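Hilfe-Forum Haushalt und Textilien
Thema: Kissenbezüge nach dem Waschen eingelaufen, Inlett passt nicht mehr

kellerfenster
Hallo zusammen, ich habe für unser Sofa Kissenbezüge von Gerement gekauft, laut Etikett reine Baumwolle, Leinwandbindung, 50 x 50. Gewaschen habe ich sie bei 30 Grad mit Feinwaschmittel, danach kamen sie kurz in den Trockner, Programm schranktrocken. Jetzt bekomme ich die Inletts kaum noch hinein und der Reißverschluss wellt sich. Auf dem Etikett steht beim Trockner ein Kreis mit einem Punkt, das habe ich als erlaubt verstanden.

Meine Fragen dazu: Kann man die Bezüge wieder auf Maß bringen? Und wie wasche ich die restlichen, die noch ungewaschen im Schrank liegen? Umtauschen geht nicht mehr, die Packung ist weg. Die Inletts sind auch 50 x 50, Federfüllung, vom selben Händler.

randnaht_54
Ein Punkt im Kreis heißt Trockner mit niedriger Temperatur. Schranktrocken ist bei vielen Geräten die normale, heißere Einstellung, es sei denn, man drückt zusätzlich die Schontaste. Baumwolle in Leinwandbindung läuft beim ersten Mal fast immer etwas ein, wenn sie nicht vorgewaschen verkauft wird. Das Gewebe wird beim Weben unter Spannung gehalten und geht zurück, sobald es nass wird. Die Wärme im Trockner kommt dann noch dazu.

Zum Retten: Bezug in lauwarmem Wasser einweichen, eine halbe Stunde reicht. Nicht wringen, nur in einem Handtuch ausdrücken. Dann auf links flach auslegen und von der Mitte aus in beide Richtungen ziehen, erst längs, dann quer. Die Kanten mit den Händen glattstreichen und mit rostfreien Nadeln auf einer Unterlage feststecken. Liegend trocknen lassen. Wenn der Stoff noch leicht feucht ist, mit Dampf von links bügeln und dabei weiter ziehen, aber nicht über den Reißverschluss.

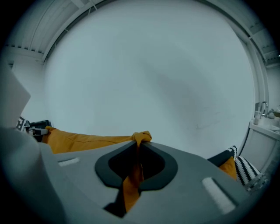
Mit dem Reißverschluss ist es schwieriger. Das Band ist meistens Polyester und läuft nicht mit ein, deshalb steht es jetzt in Wellen. Wenn sich der Stoff weit genug zurückziehen lässt, legen sich die Wellen von allein. Wenn nicht, muss man die Naht auftrennen und den Reißverschluss neu einsetzen. Vorher das Band feucht bügeln, Stufe zwei, mit einem Tuch dazwischen.

Die ungewaschenen Bezüge würde ich so behandeln:

Reißverschluss schließen und den Bezug auf links drehen.
Bei 30 Grad waschen, Trommel nur halb voll.
Schleudern mit niedriger Drehzahl.
Noch feucht in Form ziehen und auf der Leine trocknen, Naht nach unten.
Erst nach dem Trocknen messen.

Ganz ohne Einlaufen wird es nicht gehen. Bei meinen waren es nach der ersten Wäsche 3 Prozent in der Länge, in der Breite weniger. Danach hat sich nichts mehr verändert.

stopfei
Ich würde mir die Mühe nicht machen und kleinere Inletts nehmen. 45 x 45 gibt es überall, kostet nicht viel. Sitzt dann halt etwas lockerer, wenn der Bezug nur wenig eingelaufen ist.

Dindasdale
Noch eine Ergänzung, weil es oben nicht steht. Bei kräftigen Farben wie Senf, Orange oder Rostrot sollte man beim Einweichen aufpassen. Die verlieren bei der ersten Wäsche oft Farbe, und wenn mehrere Bezüge in derselben Schüssel liegen, gibt das Flecken auf den helleren. Also einzeln einweichen oder nach Farbe sortieren. Essig im Spülwasser wird oft empfohlen, bei mir hat es keinen Unterschied gemacht.

Zum Vorschlag mit den kleineren Inletts: Das geht, aber Kissen mit Federfüllung sehen in einem zu großen Bezug schnell schlaff aus. Man nimmt das Inlett sonst eher eine Nummer größer als den Bezug. Ich habe hier Bezüge aus der Reihe Pacheco, die sind auf 48 eingelaufen, und das alte Inlett in 50 passt gut hinein. Man muss es in der Mitte falten, mit der Falte voran hineinschieben und dann die Ecken einzeln nachziehen.

kellerfenster
Danke für die Antworten. Ich habe einen Bezug eingeweicht und aufgesteckt, er liegt jetzt auf dem Bügelbrett. Die übrigen wasche ich im Juni, wenn ich sie draußen aufhängen kann.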